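The Bread Basket

My aunt left Warkska in June with one suitcase and a basket.

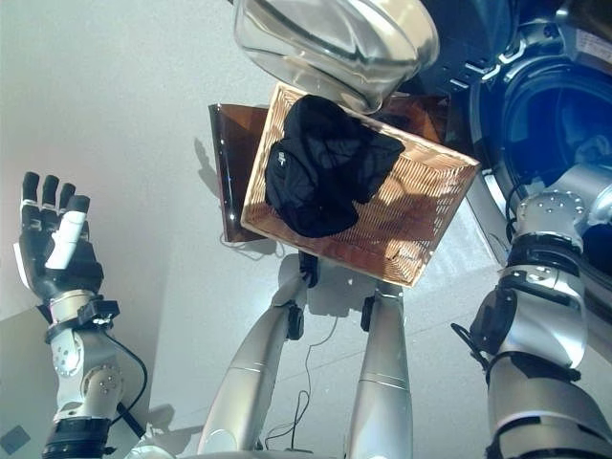
A rectangular wicker basket, tilted to one side.

The bus to Etov took two hours and stopped at every farm. She kept the basket on her knees. Inside it, under a tea towel, were 36 rolls she had baked the night before. She meant to sell them at the station and pay for her room with the money.

At Etov it was raining and the station was shut. She walked up the hill to the Thorlacius bakery and asked if they needed anyone. The woman behind the counter said no. My aunt put a roll on the counter and said she would wait while it was eaten.

The woman ate half of it standing up. Then she fetched her husband, who ate the rest.

"Too much salt," he said.

"I can use less," said my aunt.

She started the next morning at four. She stayed 15 years, and the rolls were never sold. She gave them to the people in her lodging house, who complained about the salt as well, and asked when there would be more.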